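Kitchen Tips for Recording Good Practice Runs: The Saucepan and Lid

Posted 26/07/2025 by Roswitha Hofstetter

Of all the kitchen jobs I've helped set up for the learning system at Ruteo, lifting a lid off a saucepan is the one I get the most mail about. It sounds so simple! But a glass lid is slippery, shiny and round, and a set of sloppy recordings will teach sloppy habits, so I've gathered up what works for me in case it saves you an afternoon.

Start with the surface. I like a thick felt pad under the pan, because bare tabletops let a pot skate away the moment it gets nudged. Brush the pad off between sessions and don't fret over old smudges (mine has plenty, and I've grown fond of them). Clear everything else off the table, then set the pan down with the handle pointing straight toward the near edge. That's your home position, and every run begins from it. Keep the hand well back from the lid at the start, with the fingers open, so the whole approach gets recorded.

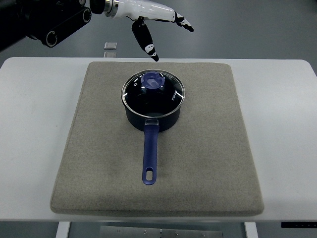
Petusance wrote in to ask whether the handle should really point the same way every time, seeing that pans at home end up every which way. A very fair question. I do my first 173 runs from the home position and only then begin turning the pan, a little at a time, noting the angle in the log as I go. If you mix everything up from the first morning, you'll have a dreadful time working out which runs went wrong and why.

Now for the lid itself. You can teach a grip on the knob or a grip on the rim, and I'd record both, in separate batches with separate names. For the rim, come in from the far side and bring the fingers down so they straddle the back of the lid. Go slowly over the last inch. Whoever is guiding the arm should pause for a breath before lifting, which makes the grasp much easier to find later when you're trimming the recordings.

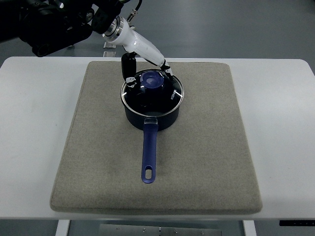
Ngui says to throw out every run where the lid slips, and that a smaller clean set beats a big messy one. I went along with that for years, but I've softened. These days I keep the slips in a folder of their own, marked as slips, especially the ones where the person guiding the arm managed a nice recovery. Our April batch came to 2,304 runs after sorting, from a target of 3,000, and I was perfectly happy with it.

A few odds and ends. Wipe fingerprints off the glass with a dry cloth. Leave the overhead lights alone for a whole batch, then change them for the next one so the system meets some different reflections. And take a proper break after 6 batches, with tea if you have it. Tired hands make jerky recordings, and mine are usually tired well before I admit it.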